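# Hello from Lelasari

I run Lelasari, a small cookery school above the old Singhal bakery. We teach home cooking to people who reckon they can't (you can, I promise!), and we've been at it for 47 terms now. Classes are small, noisy and usually run late, mostly thanks to me chatting.

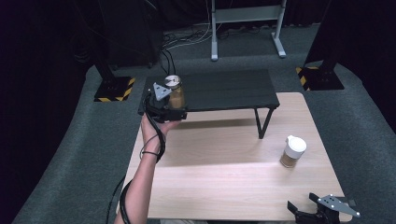
*Black shelf on one of the pale tables*

Most folk start with our curry evenings, then get hooked and come back for bread. A single class is £55, with all ingredients and an apron thrown in, and you take home whatever's left. Bring a tub – bring two! We buy our spices from Skatov down the road and our veg from the Zorkulik allotments, so the menu shifts a bit with the weather.
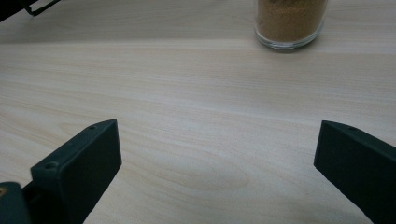 *Wood grain on a tabletop*

New courses start every October, with shorter ones dotted through the year. If you've got allergies or you're nervous about knives, drop me a line before you book and we'll sort something out.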